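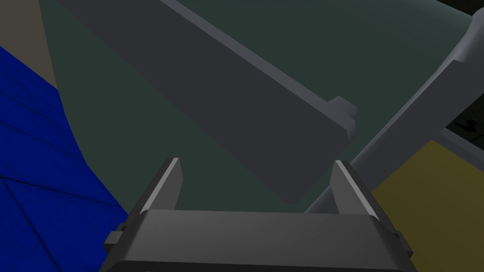
Fig. 1. Gripper fingers above the palm, open. Rendered view.

Unit 4: Push Notifications and Background Delivery
Notes by Chibuzor Dauda

4.1 Why polling is not enough

A phone app that wants fresh data can ask the server for it on a timer. This is called polling. Each request wakes the radio, opens a connection, and usually returns nothing new. With 2,000 users polling once a minute, the server answers 2,000 requests a minute even when no data has changed. The operating system will also suspend the app soon after it leaves the foreground, and the timer stops with it.

Push reverses the direction. The operating system holds one long-lived connection to a push service and shares it among all installed apps. Your server sends a message to the push service, and the push service passes it down that connection.

4.2 Tokens

On first launch the app registers with the push service and receives a device token. The token identifies one install of one app on one device. It does not identify a user. The app must send the token to your own server, which stores it next to the account.

Tokens change. Reinstalling the app, restoring a backup to a new phone, or clearing the app's data may all produce a new one. Rules for the lab:

Send the token to the server on every launch, even if it looks the same as the stored one.
Allow many tokens per account.
Remove the token from the account at sign-out.
Delete a token when the push service reports it as unregistered.

The last rule is the one most often skipped in student projects. The table fills with dead tokens and each broadcast takes longer than the one before.

4.3 Payloads

We use two message types in this course.

A display message carries a title and a body. The operating system draws it, and your code may not run at all until the user taps it.

A data message carries key and value pairs only. Your code is woken to handle it, within limits set by the system. Delivery may be delayed or dropped when the battery is low or the app is rarely opened.

Do not put private content in either type. Send an identifier and let the app fetch the record over its normal signed-in connection. Payload size is limited – check the current documentation for the platform you are building on.

4.4 Delivery is not guaranteed

A success response from the push service means the message was accepted. It says nothing about whether the device received it. The app must therefore reach a correct state without any push at all: on opening, it fetches everything newer than its last sync marker. Push only makes that fetch happen sooner.

Messages can also arrive twice or out of order. Give each message an ID, keep the recent IDs on the device, and ignore repeats. Use the collapse key where only the latest value matters, such as a score or an unread count.

4.5 Lab 2: Skeleo client

Work in pairs. Start from the Skeleo sample project and the Hokard test server. Güven Polat runs the lab and will issue server keys at the start of the session.

1. Register for push and print the token to the log.
2. Post the token to the /devices route on Hokard.
3. Send yourself a display message with the app in the background.
4. Send a data message and write its ID to local storage.
5. Send the same data message again. The second copy must be ignored.
6. Turn on airplane mode, send three messages with the same collapse key, then reconnect. Record what arrives.

Hand in the source and a log covering steps 3 to 6. The lab is marked out of 36. Keys committed to the repository lose 2 marks.

Permission prompts are covered in Unit 5. For the lab, grant permission by hand in the system settings if the prompt does not appear.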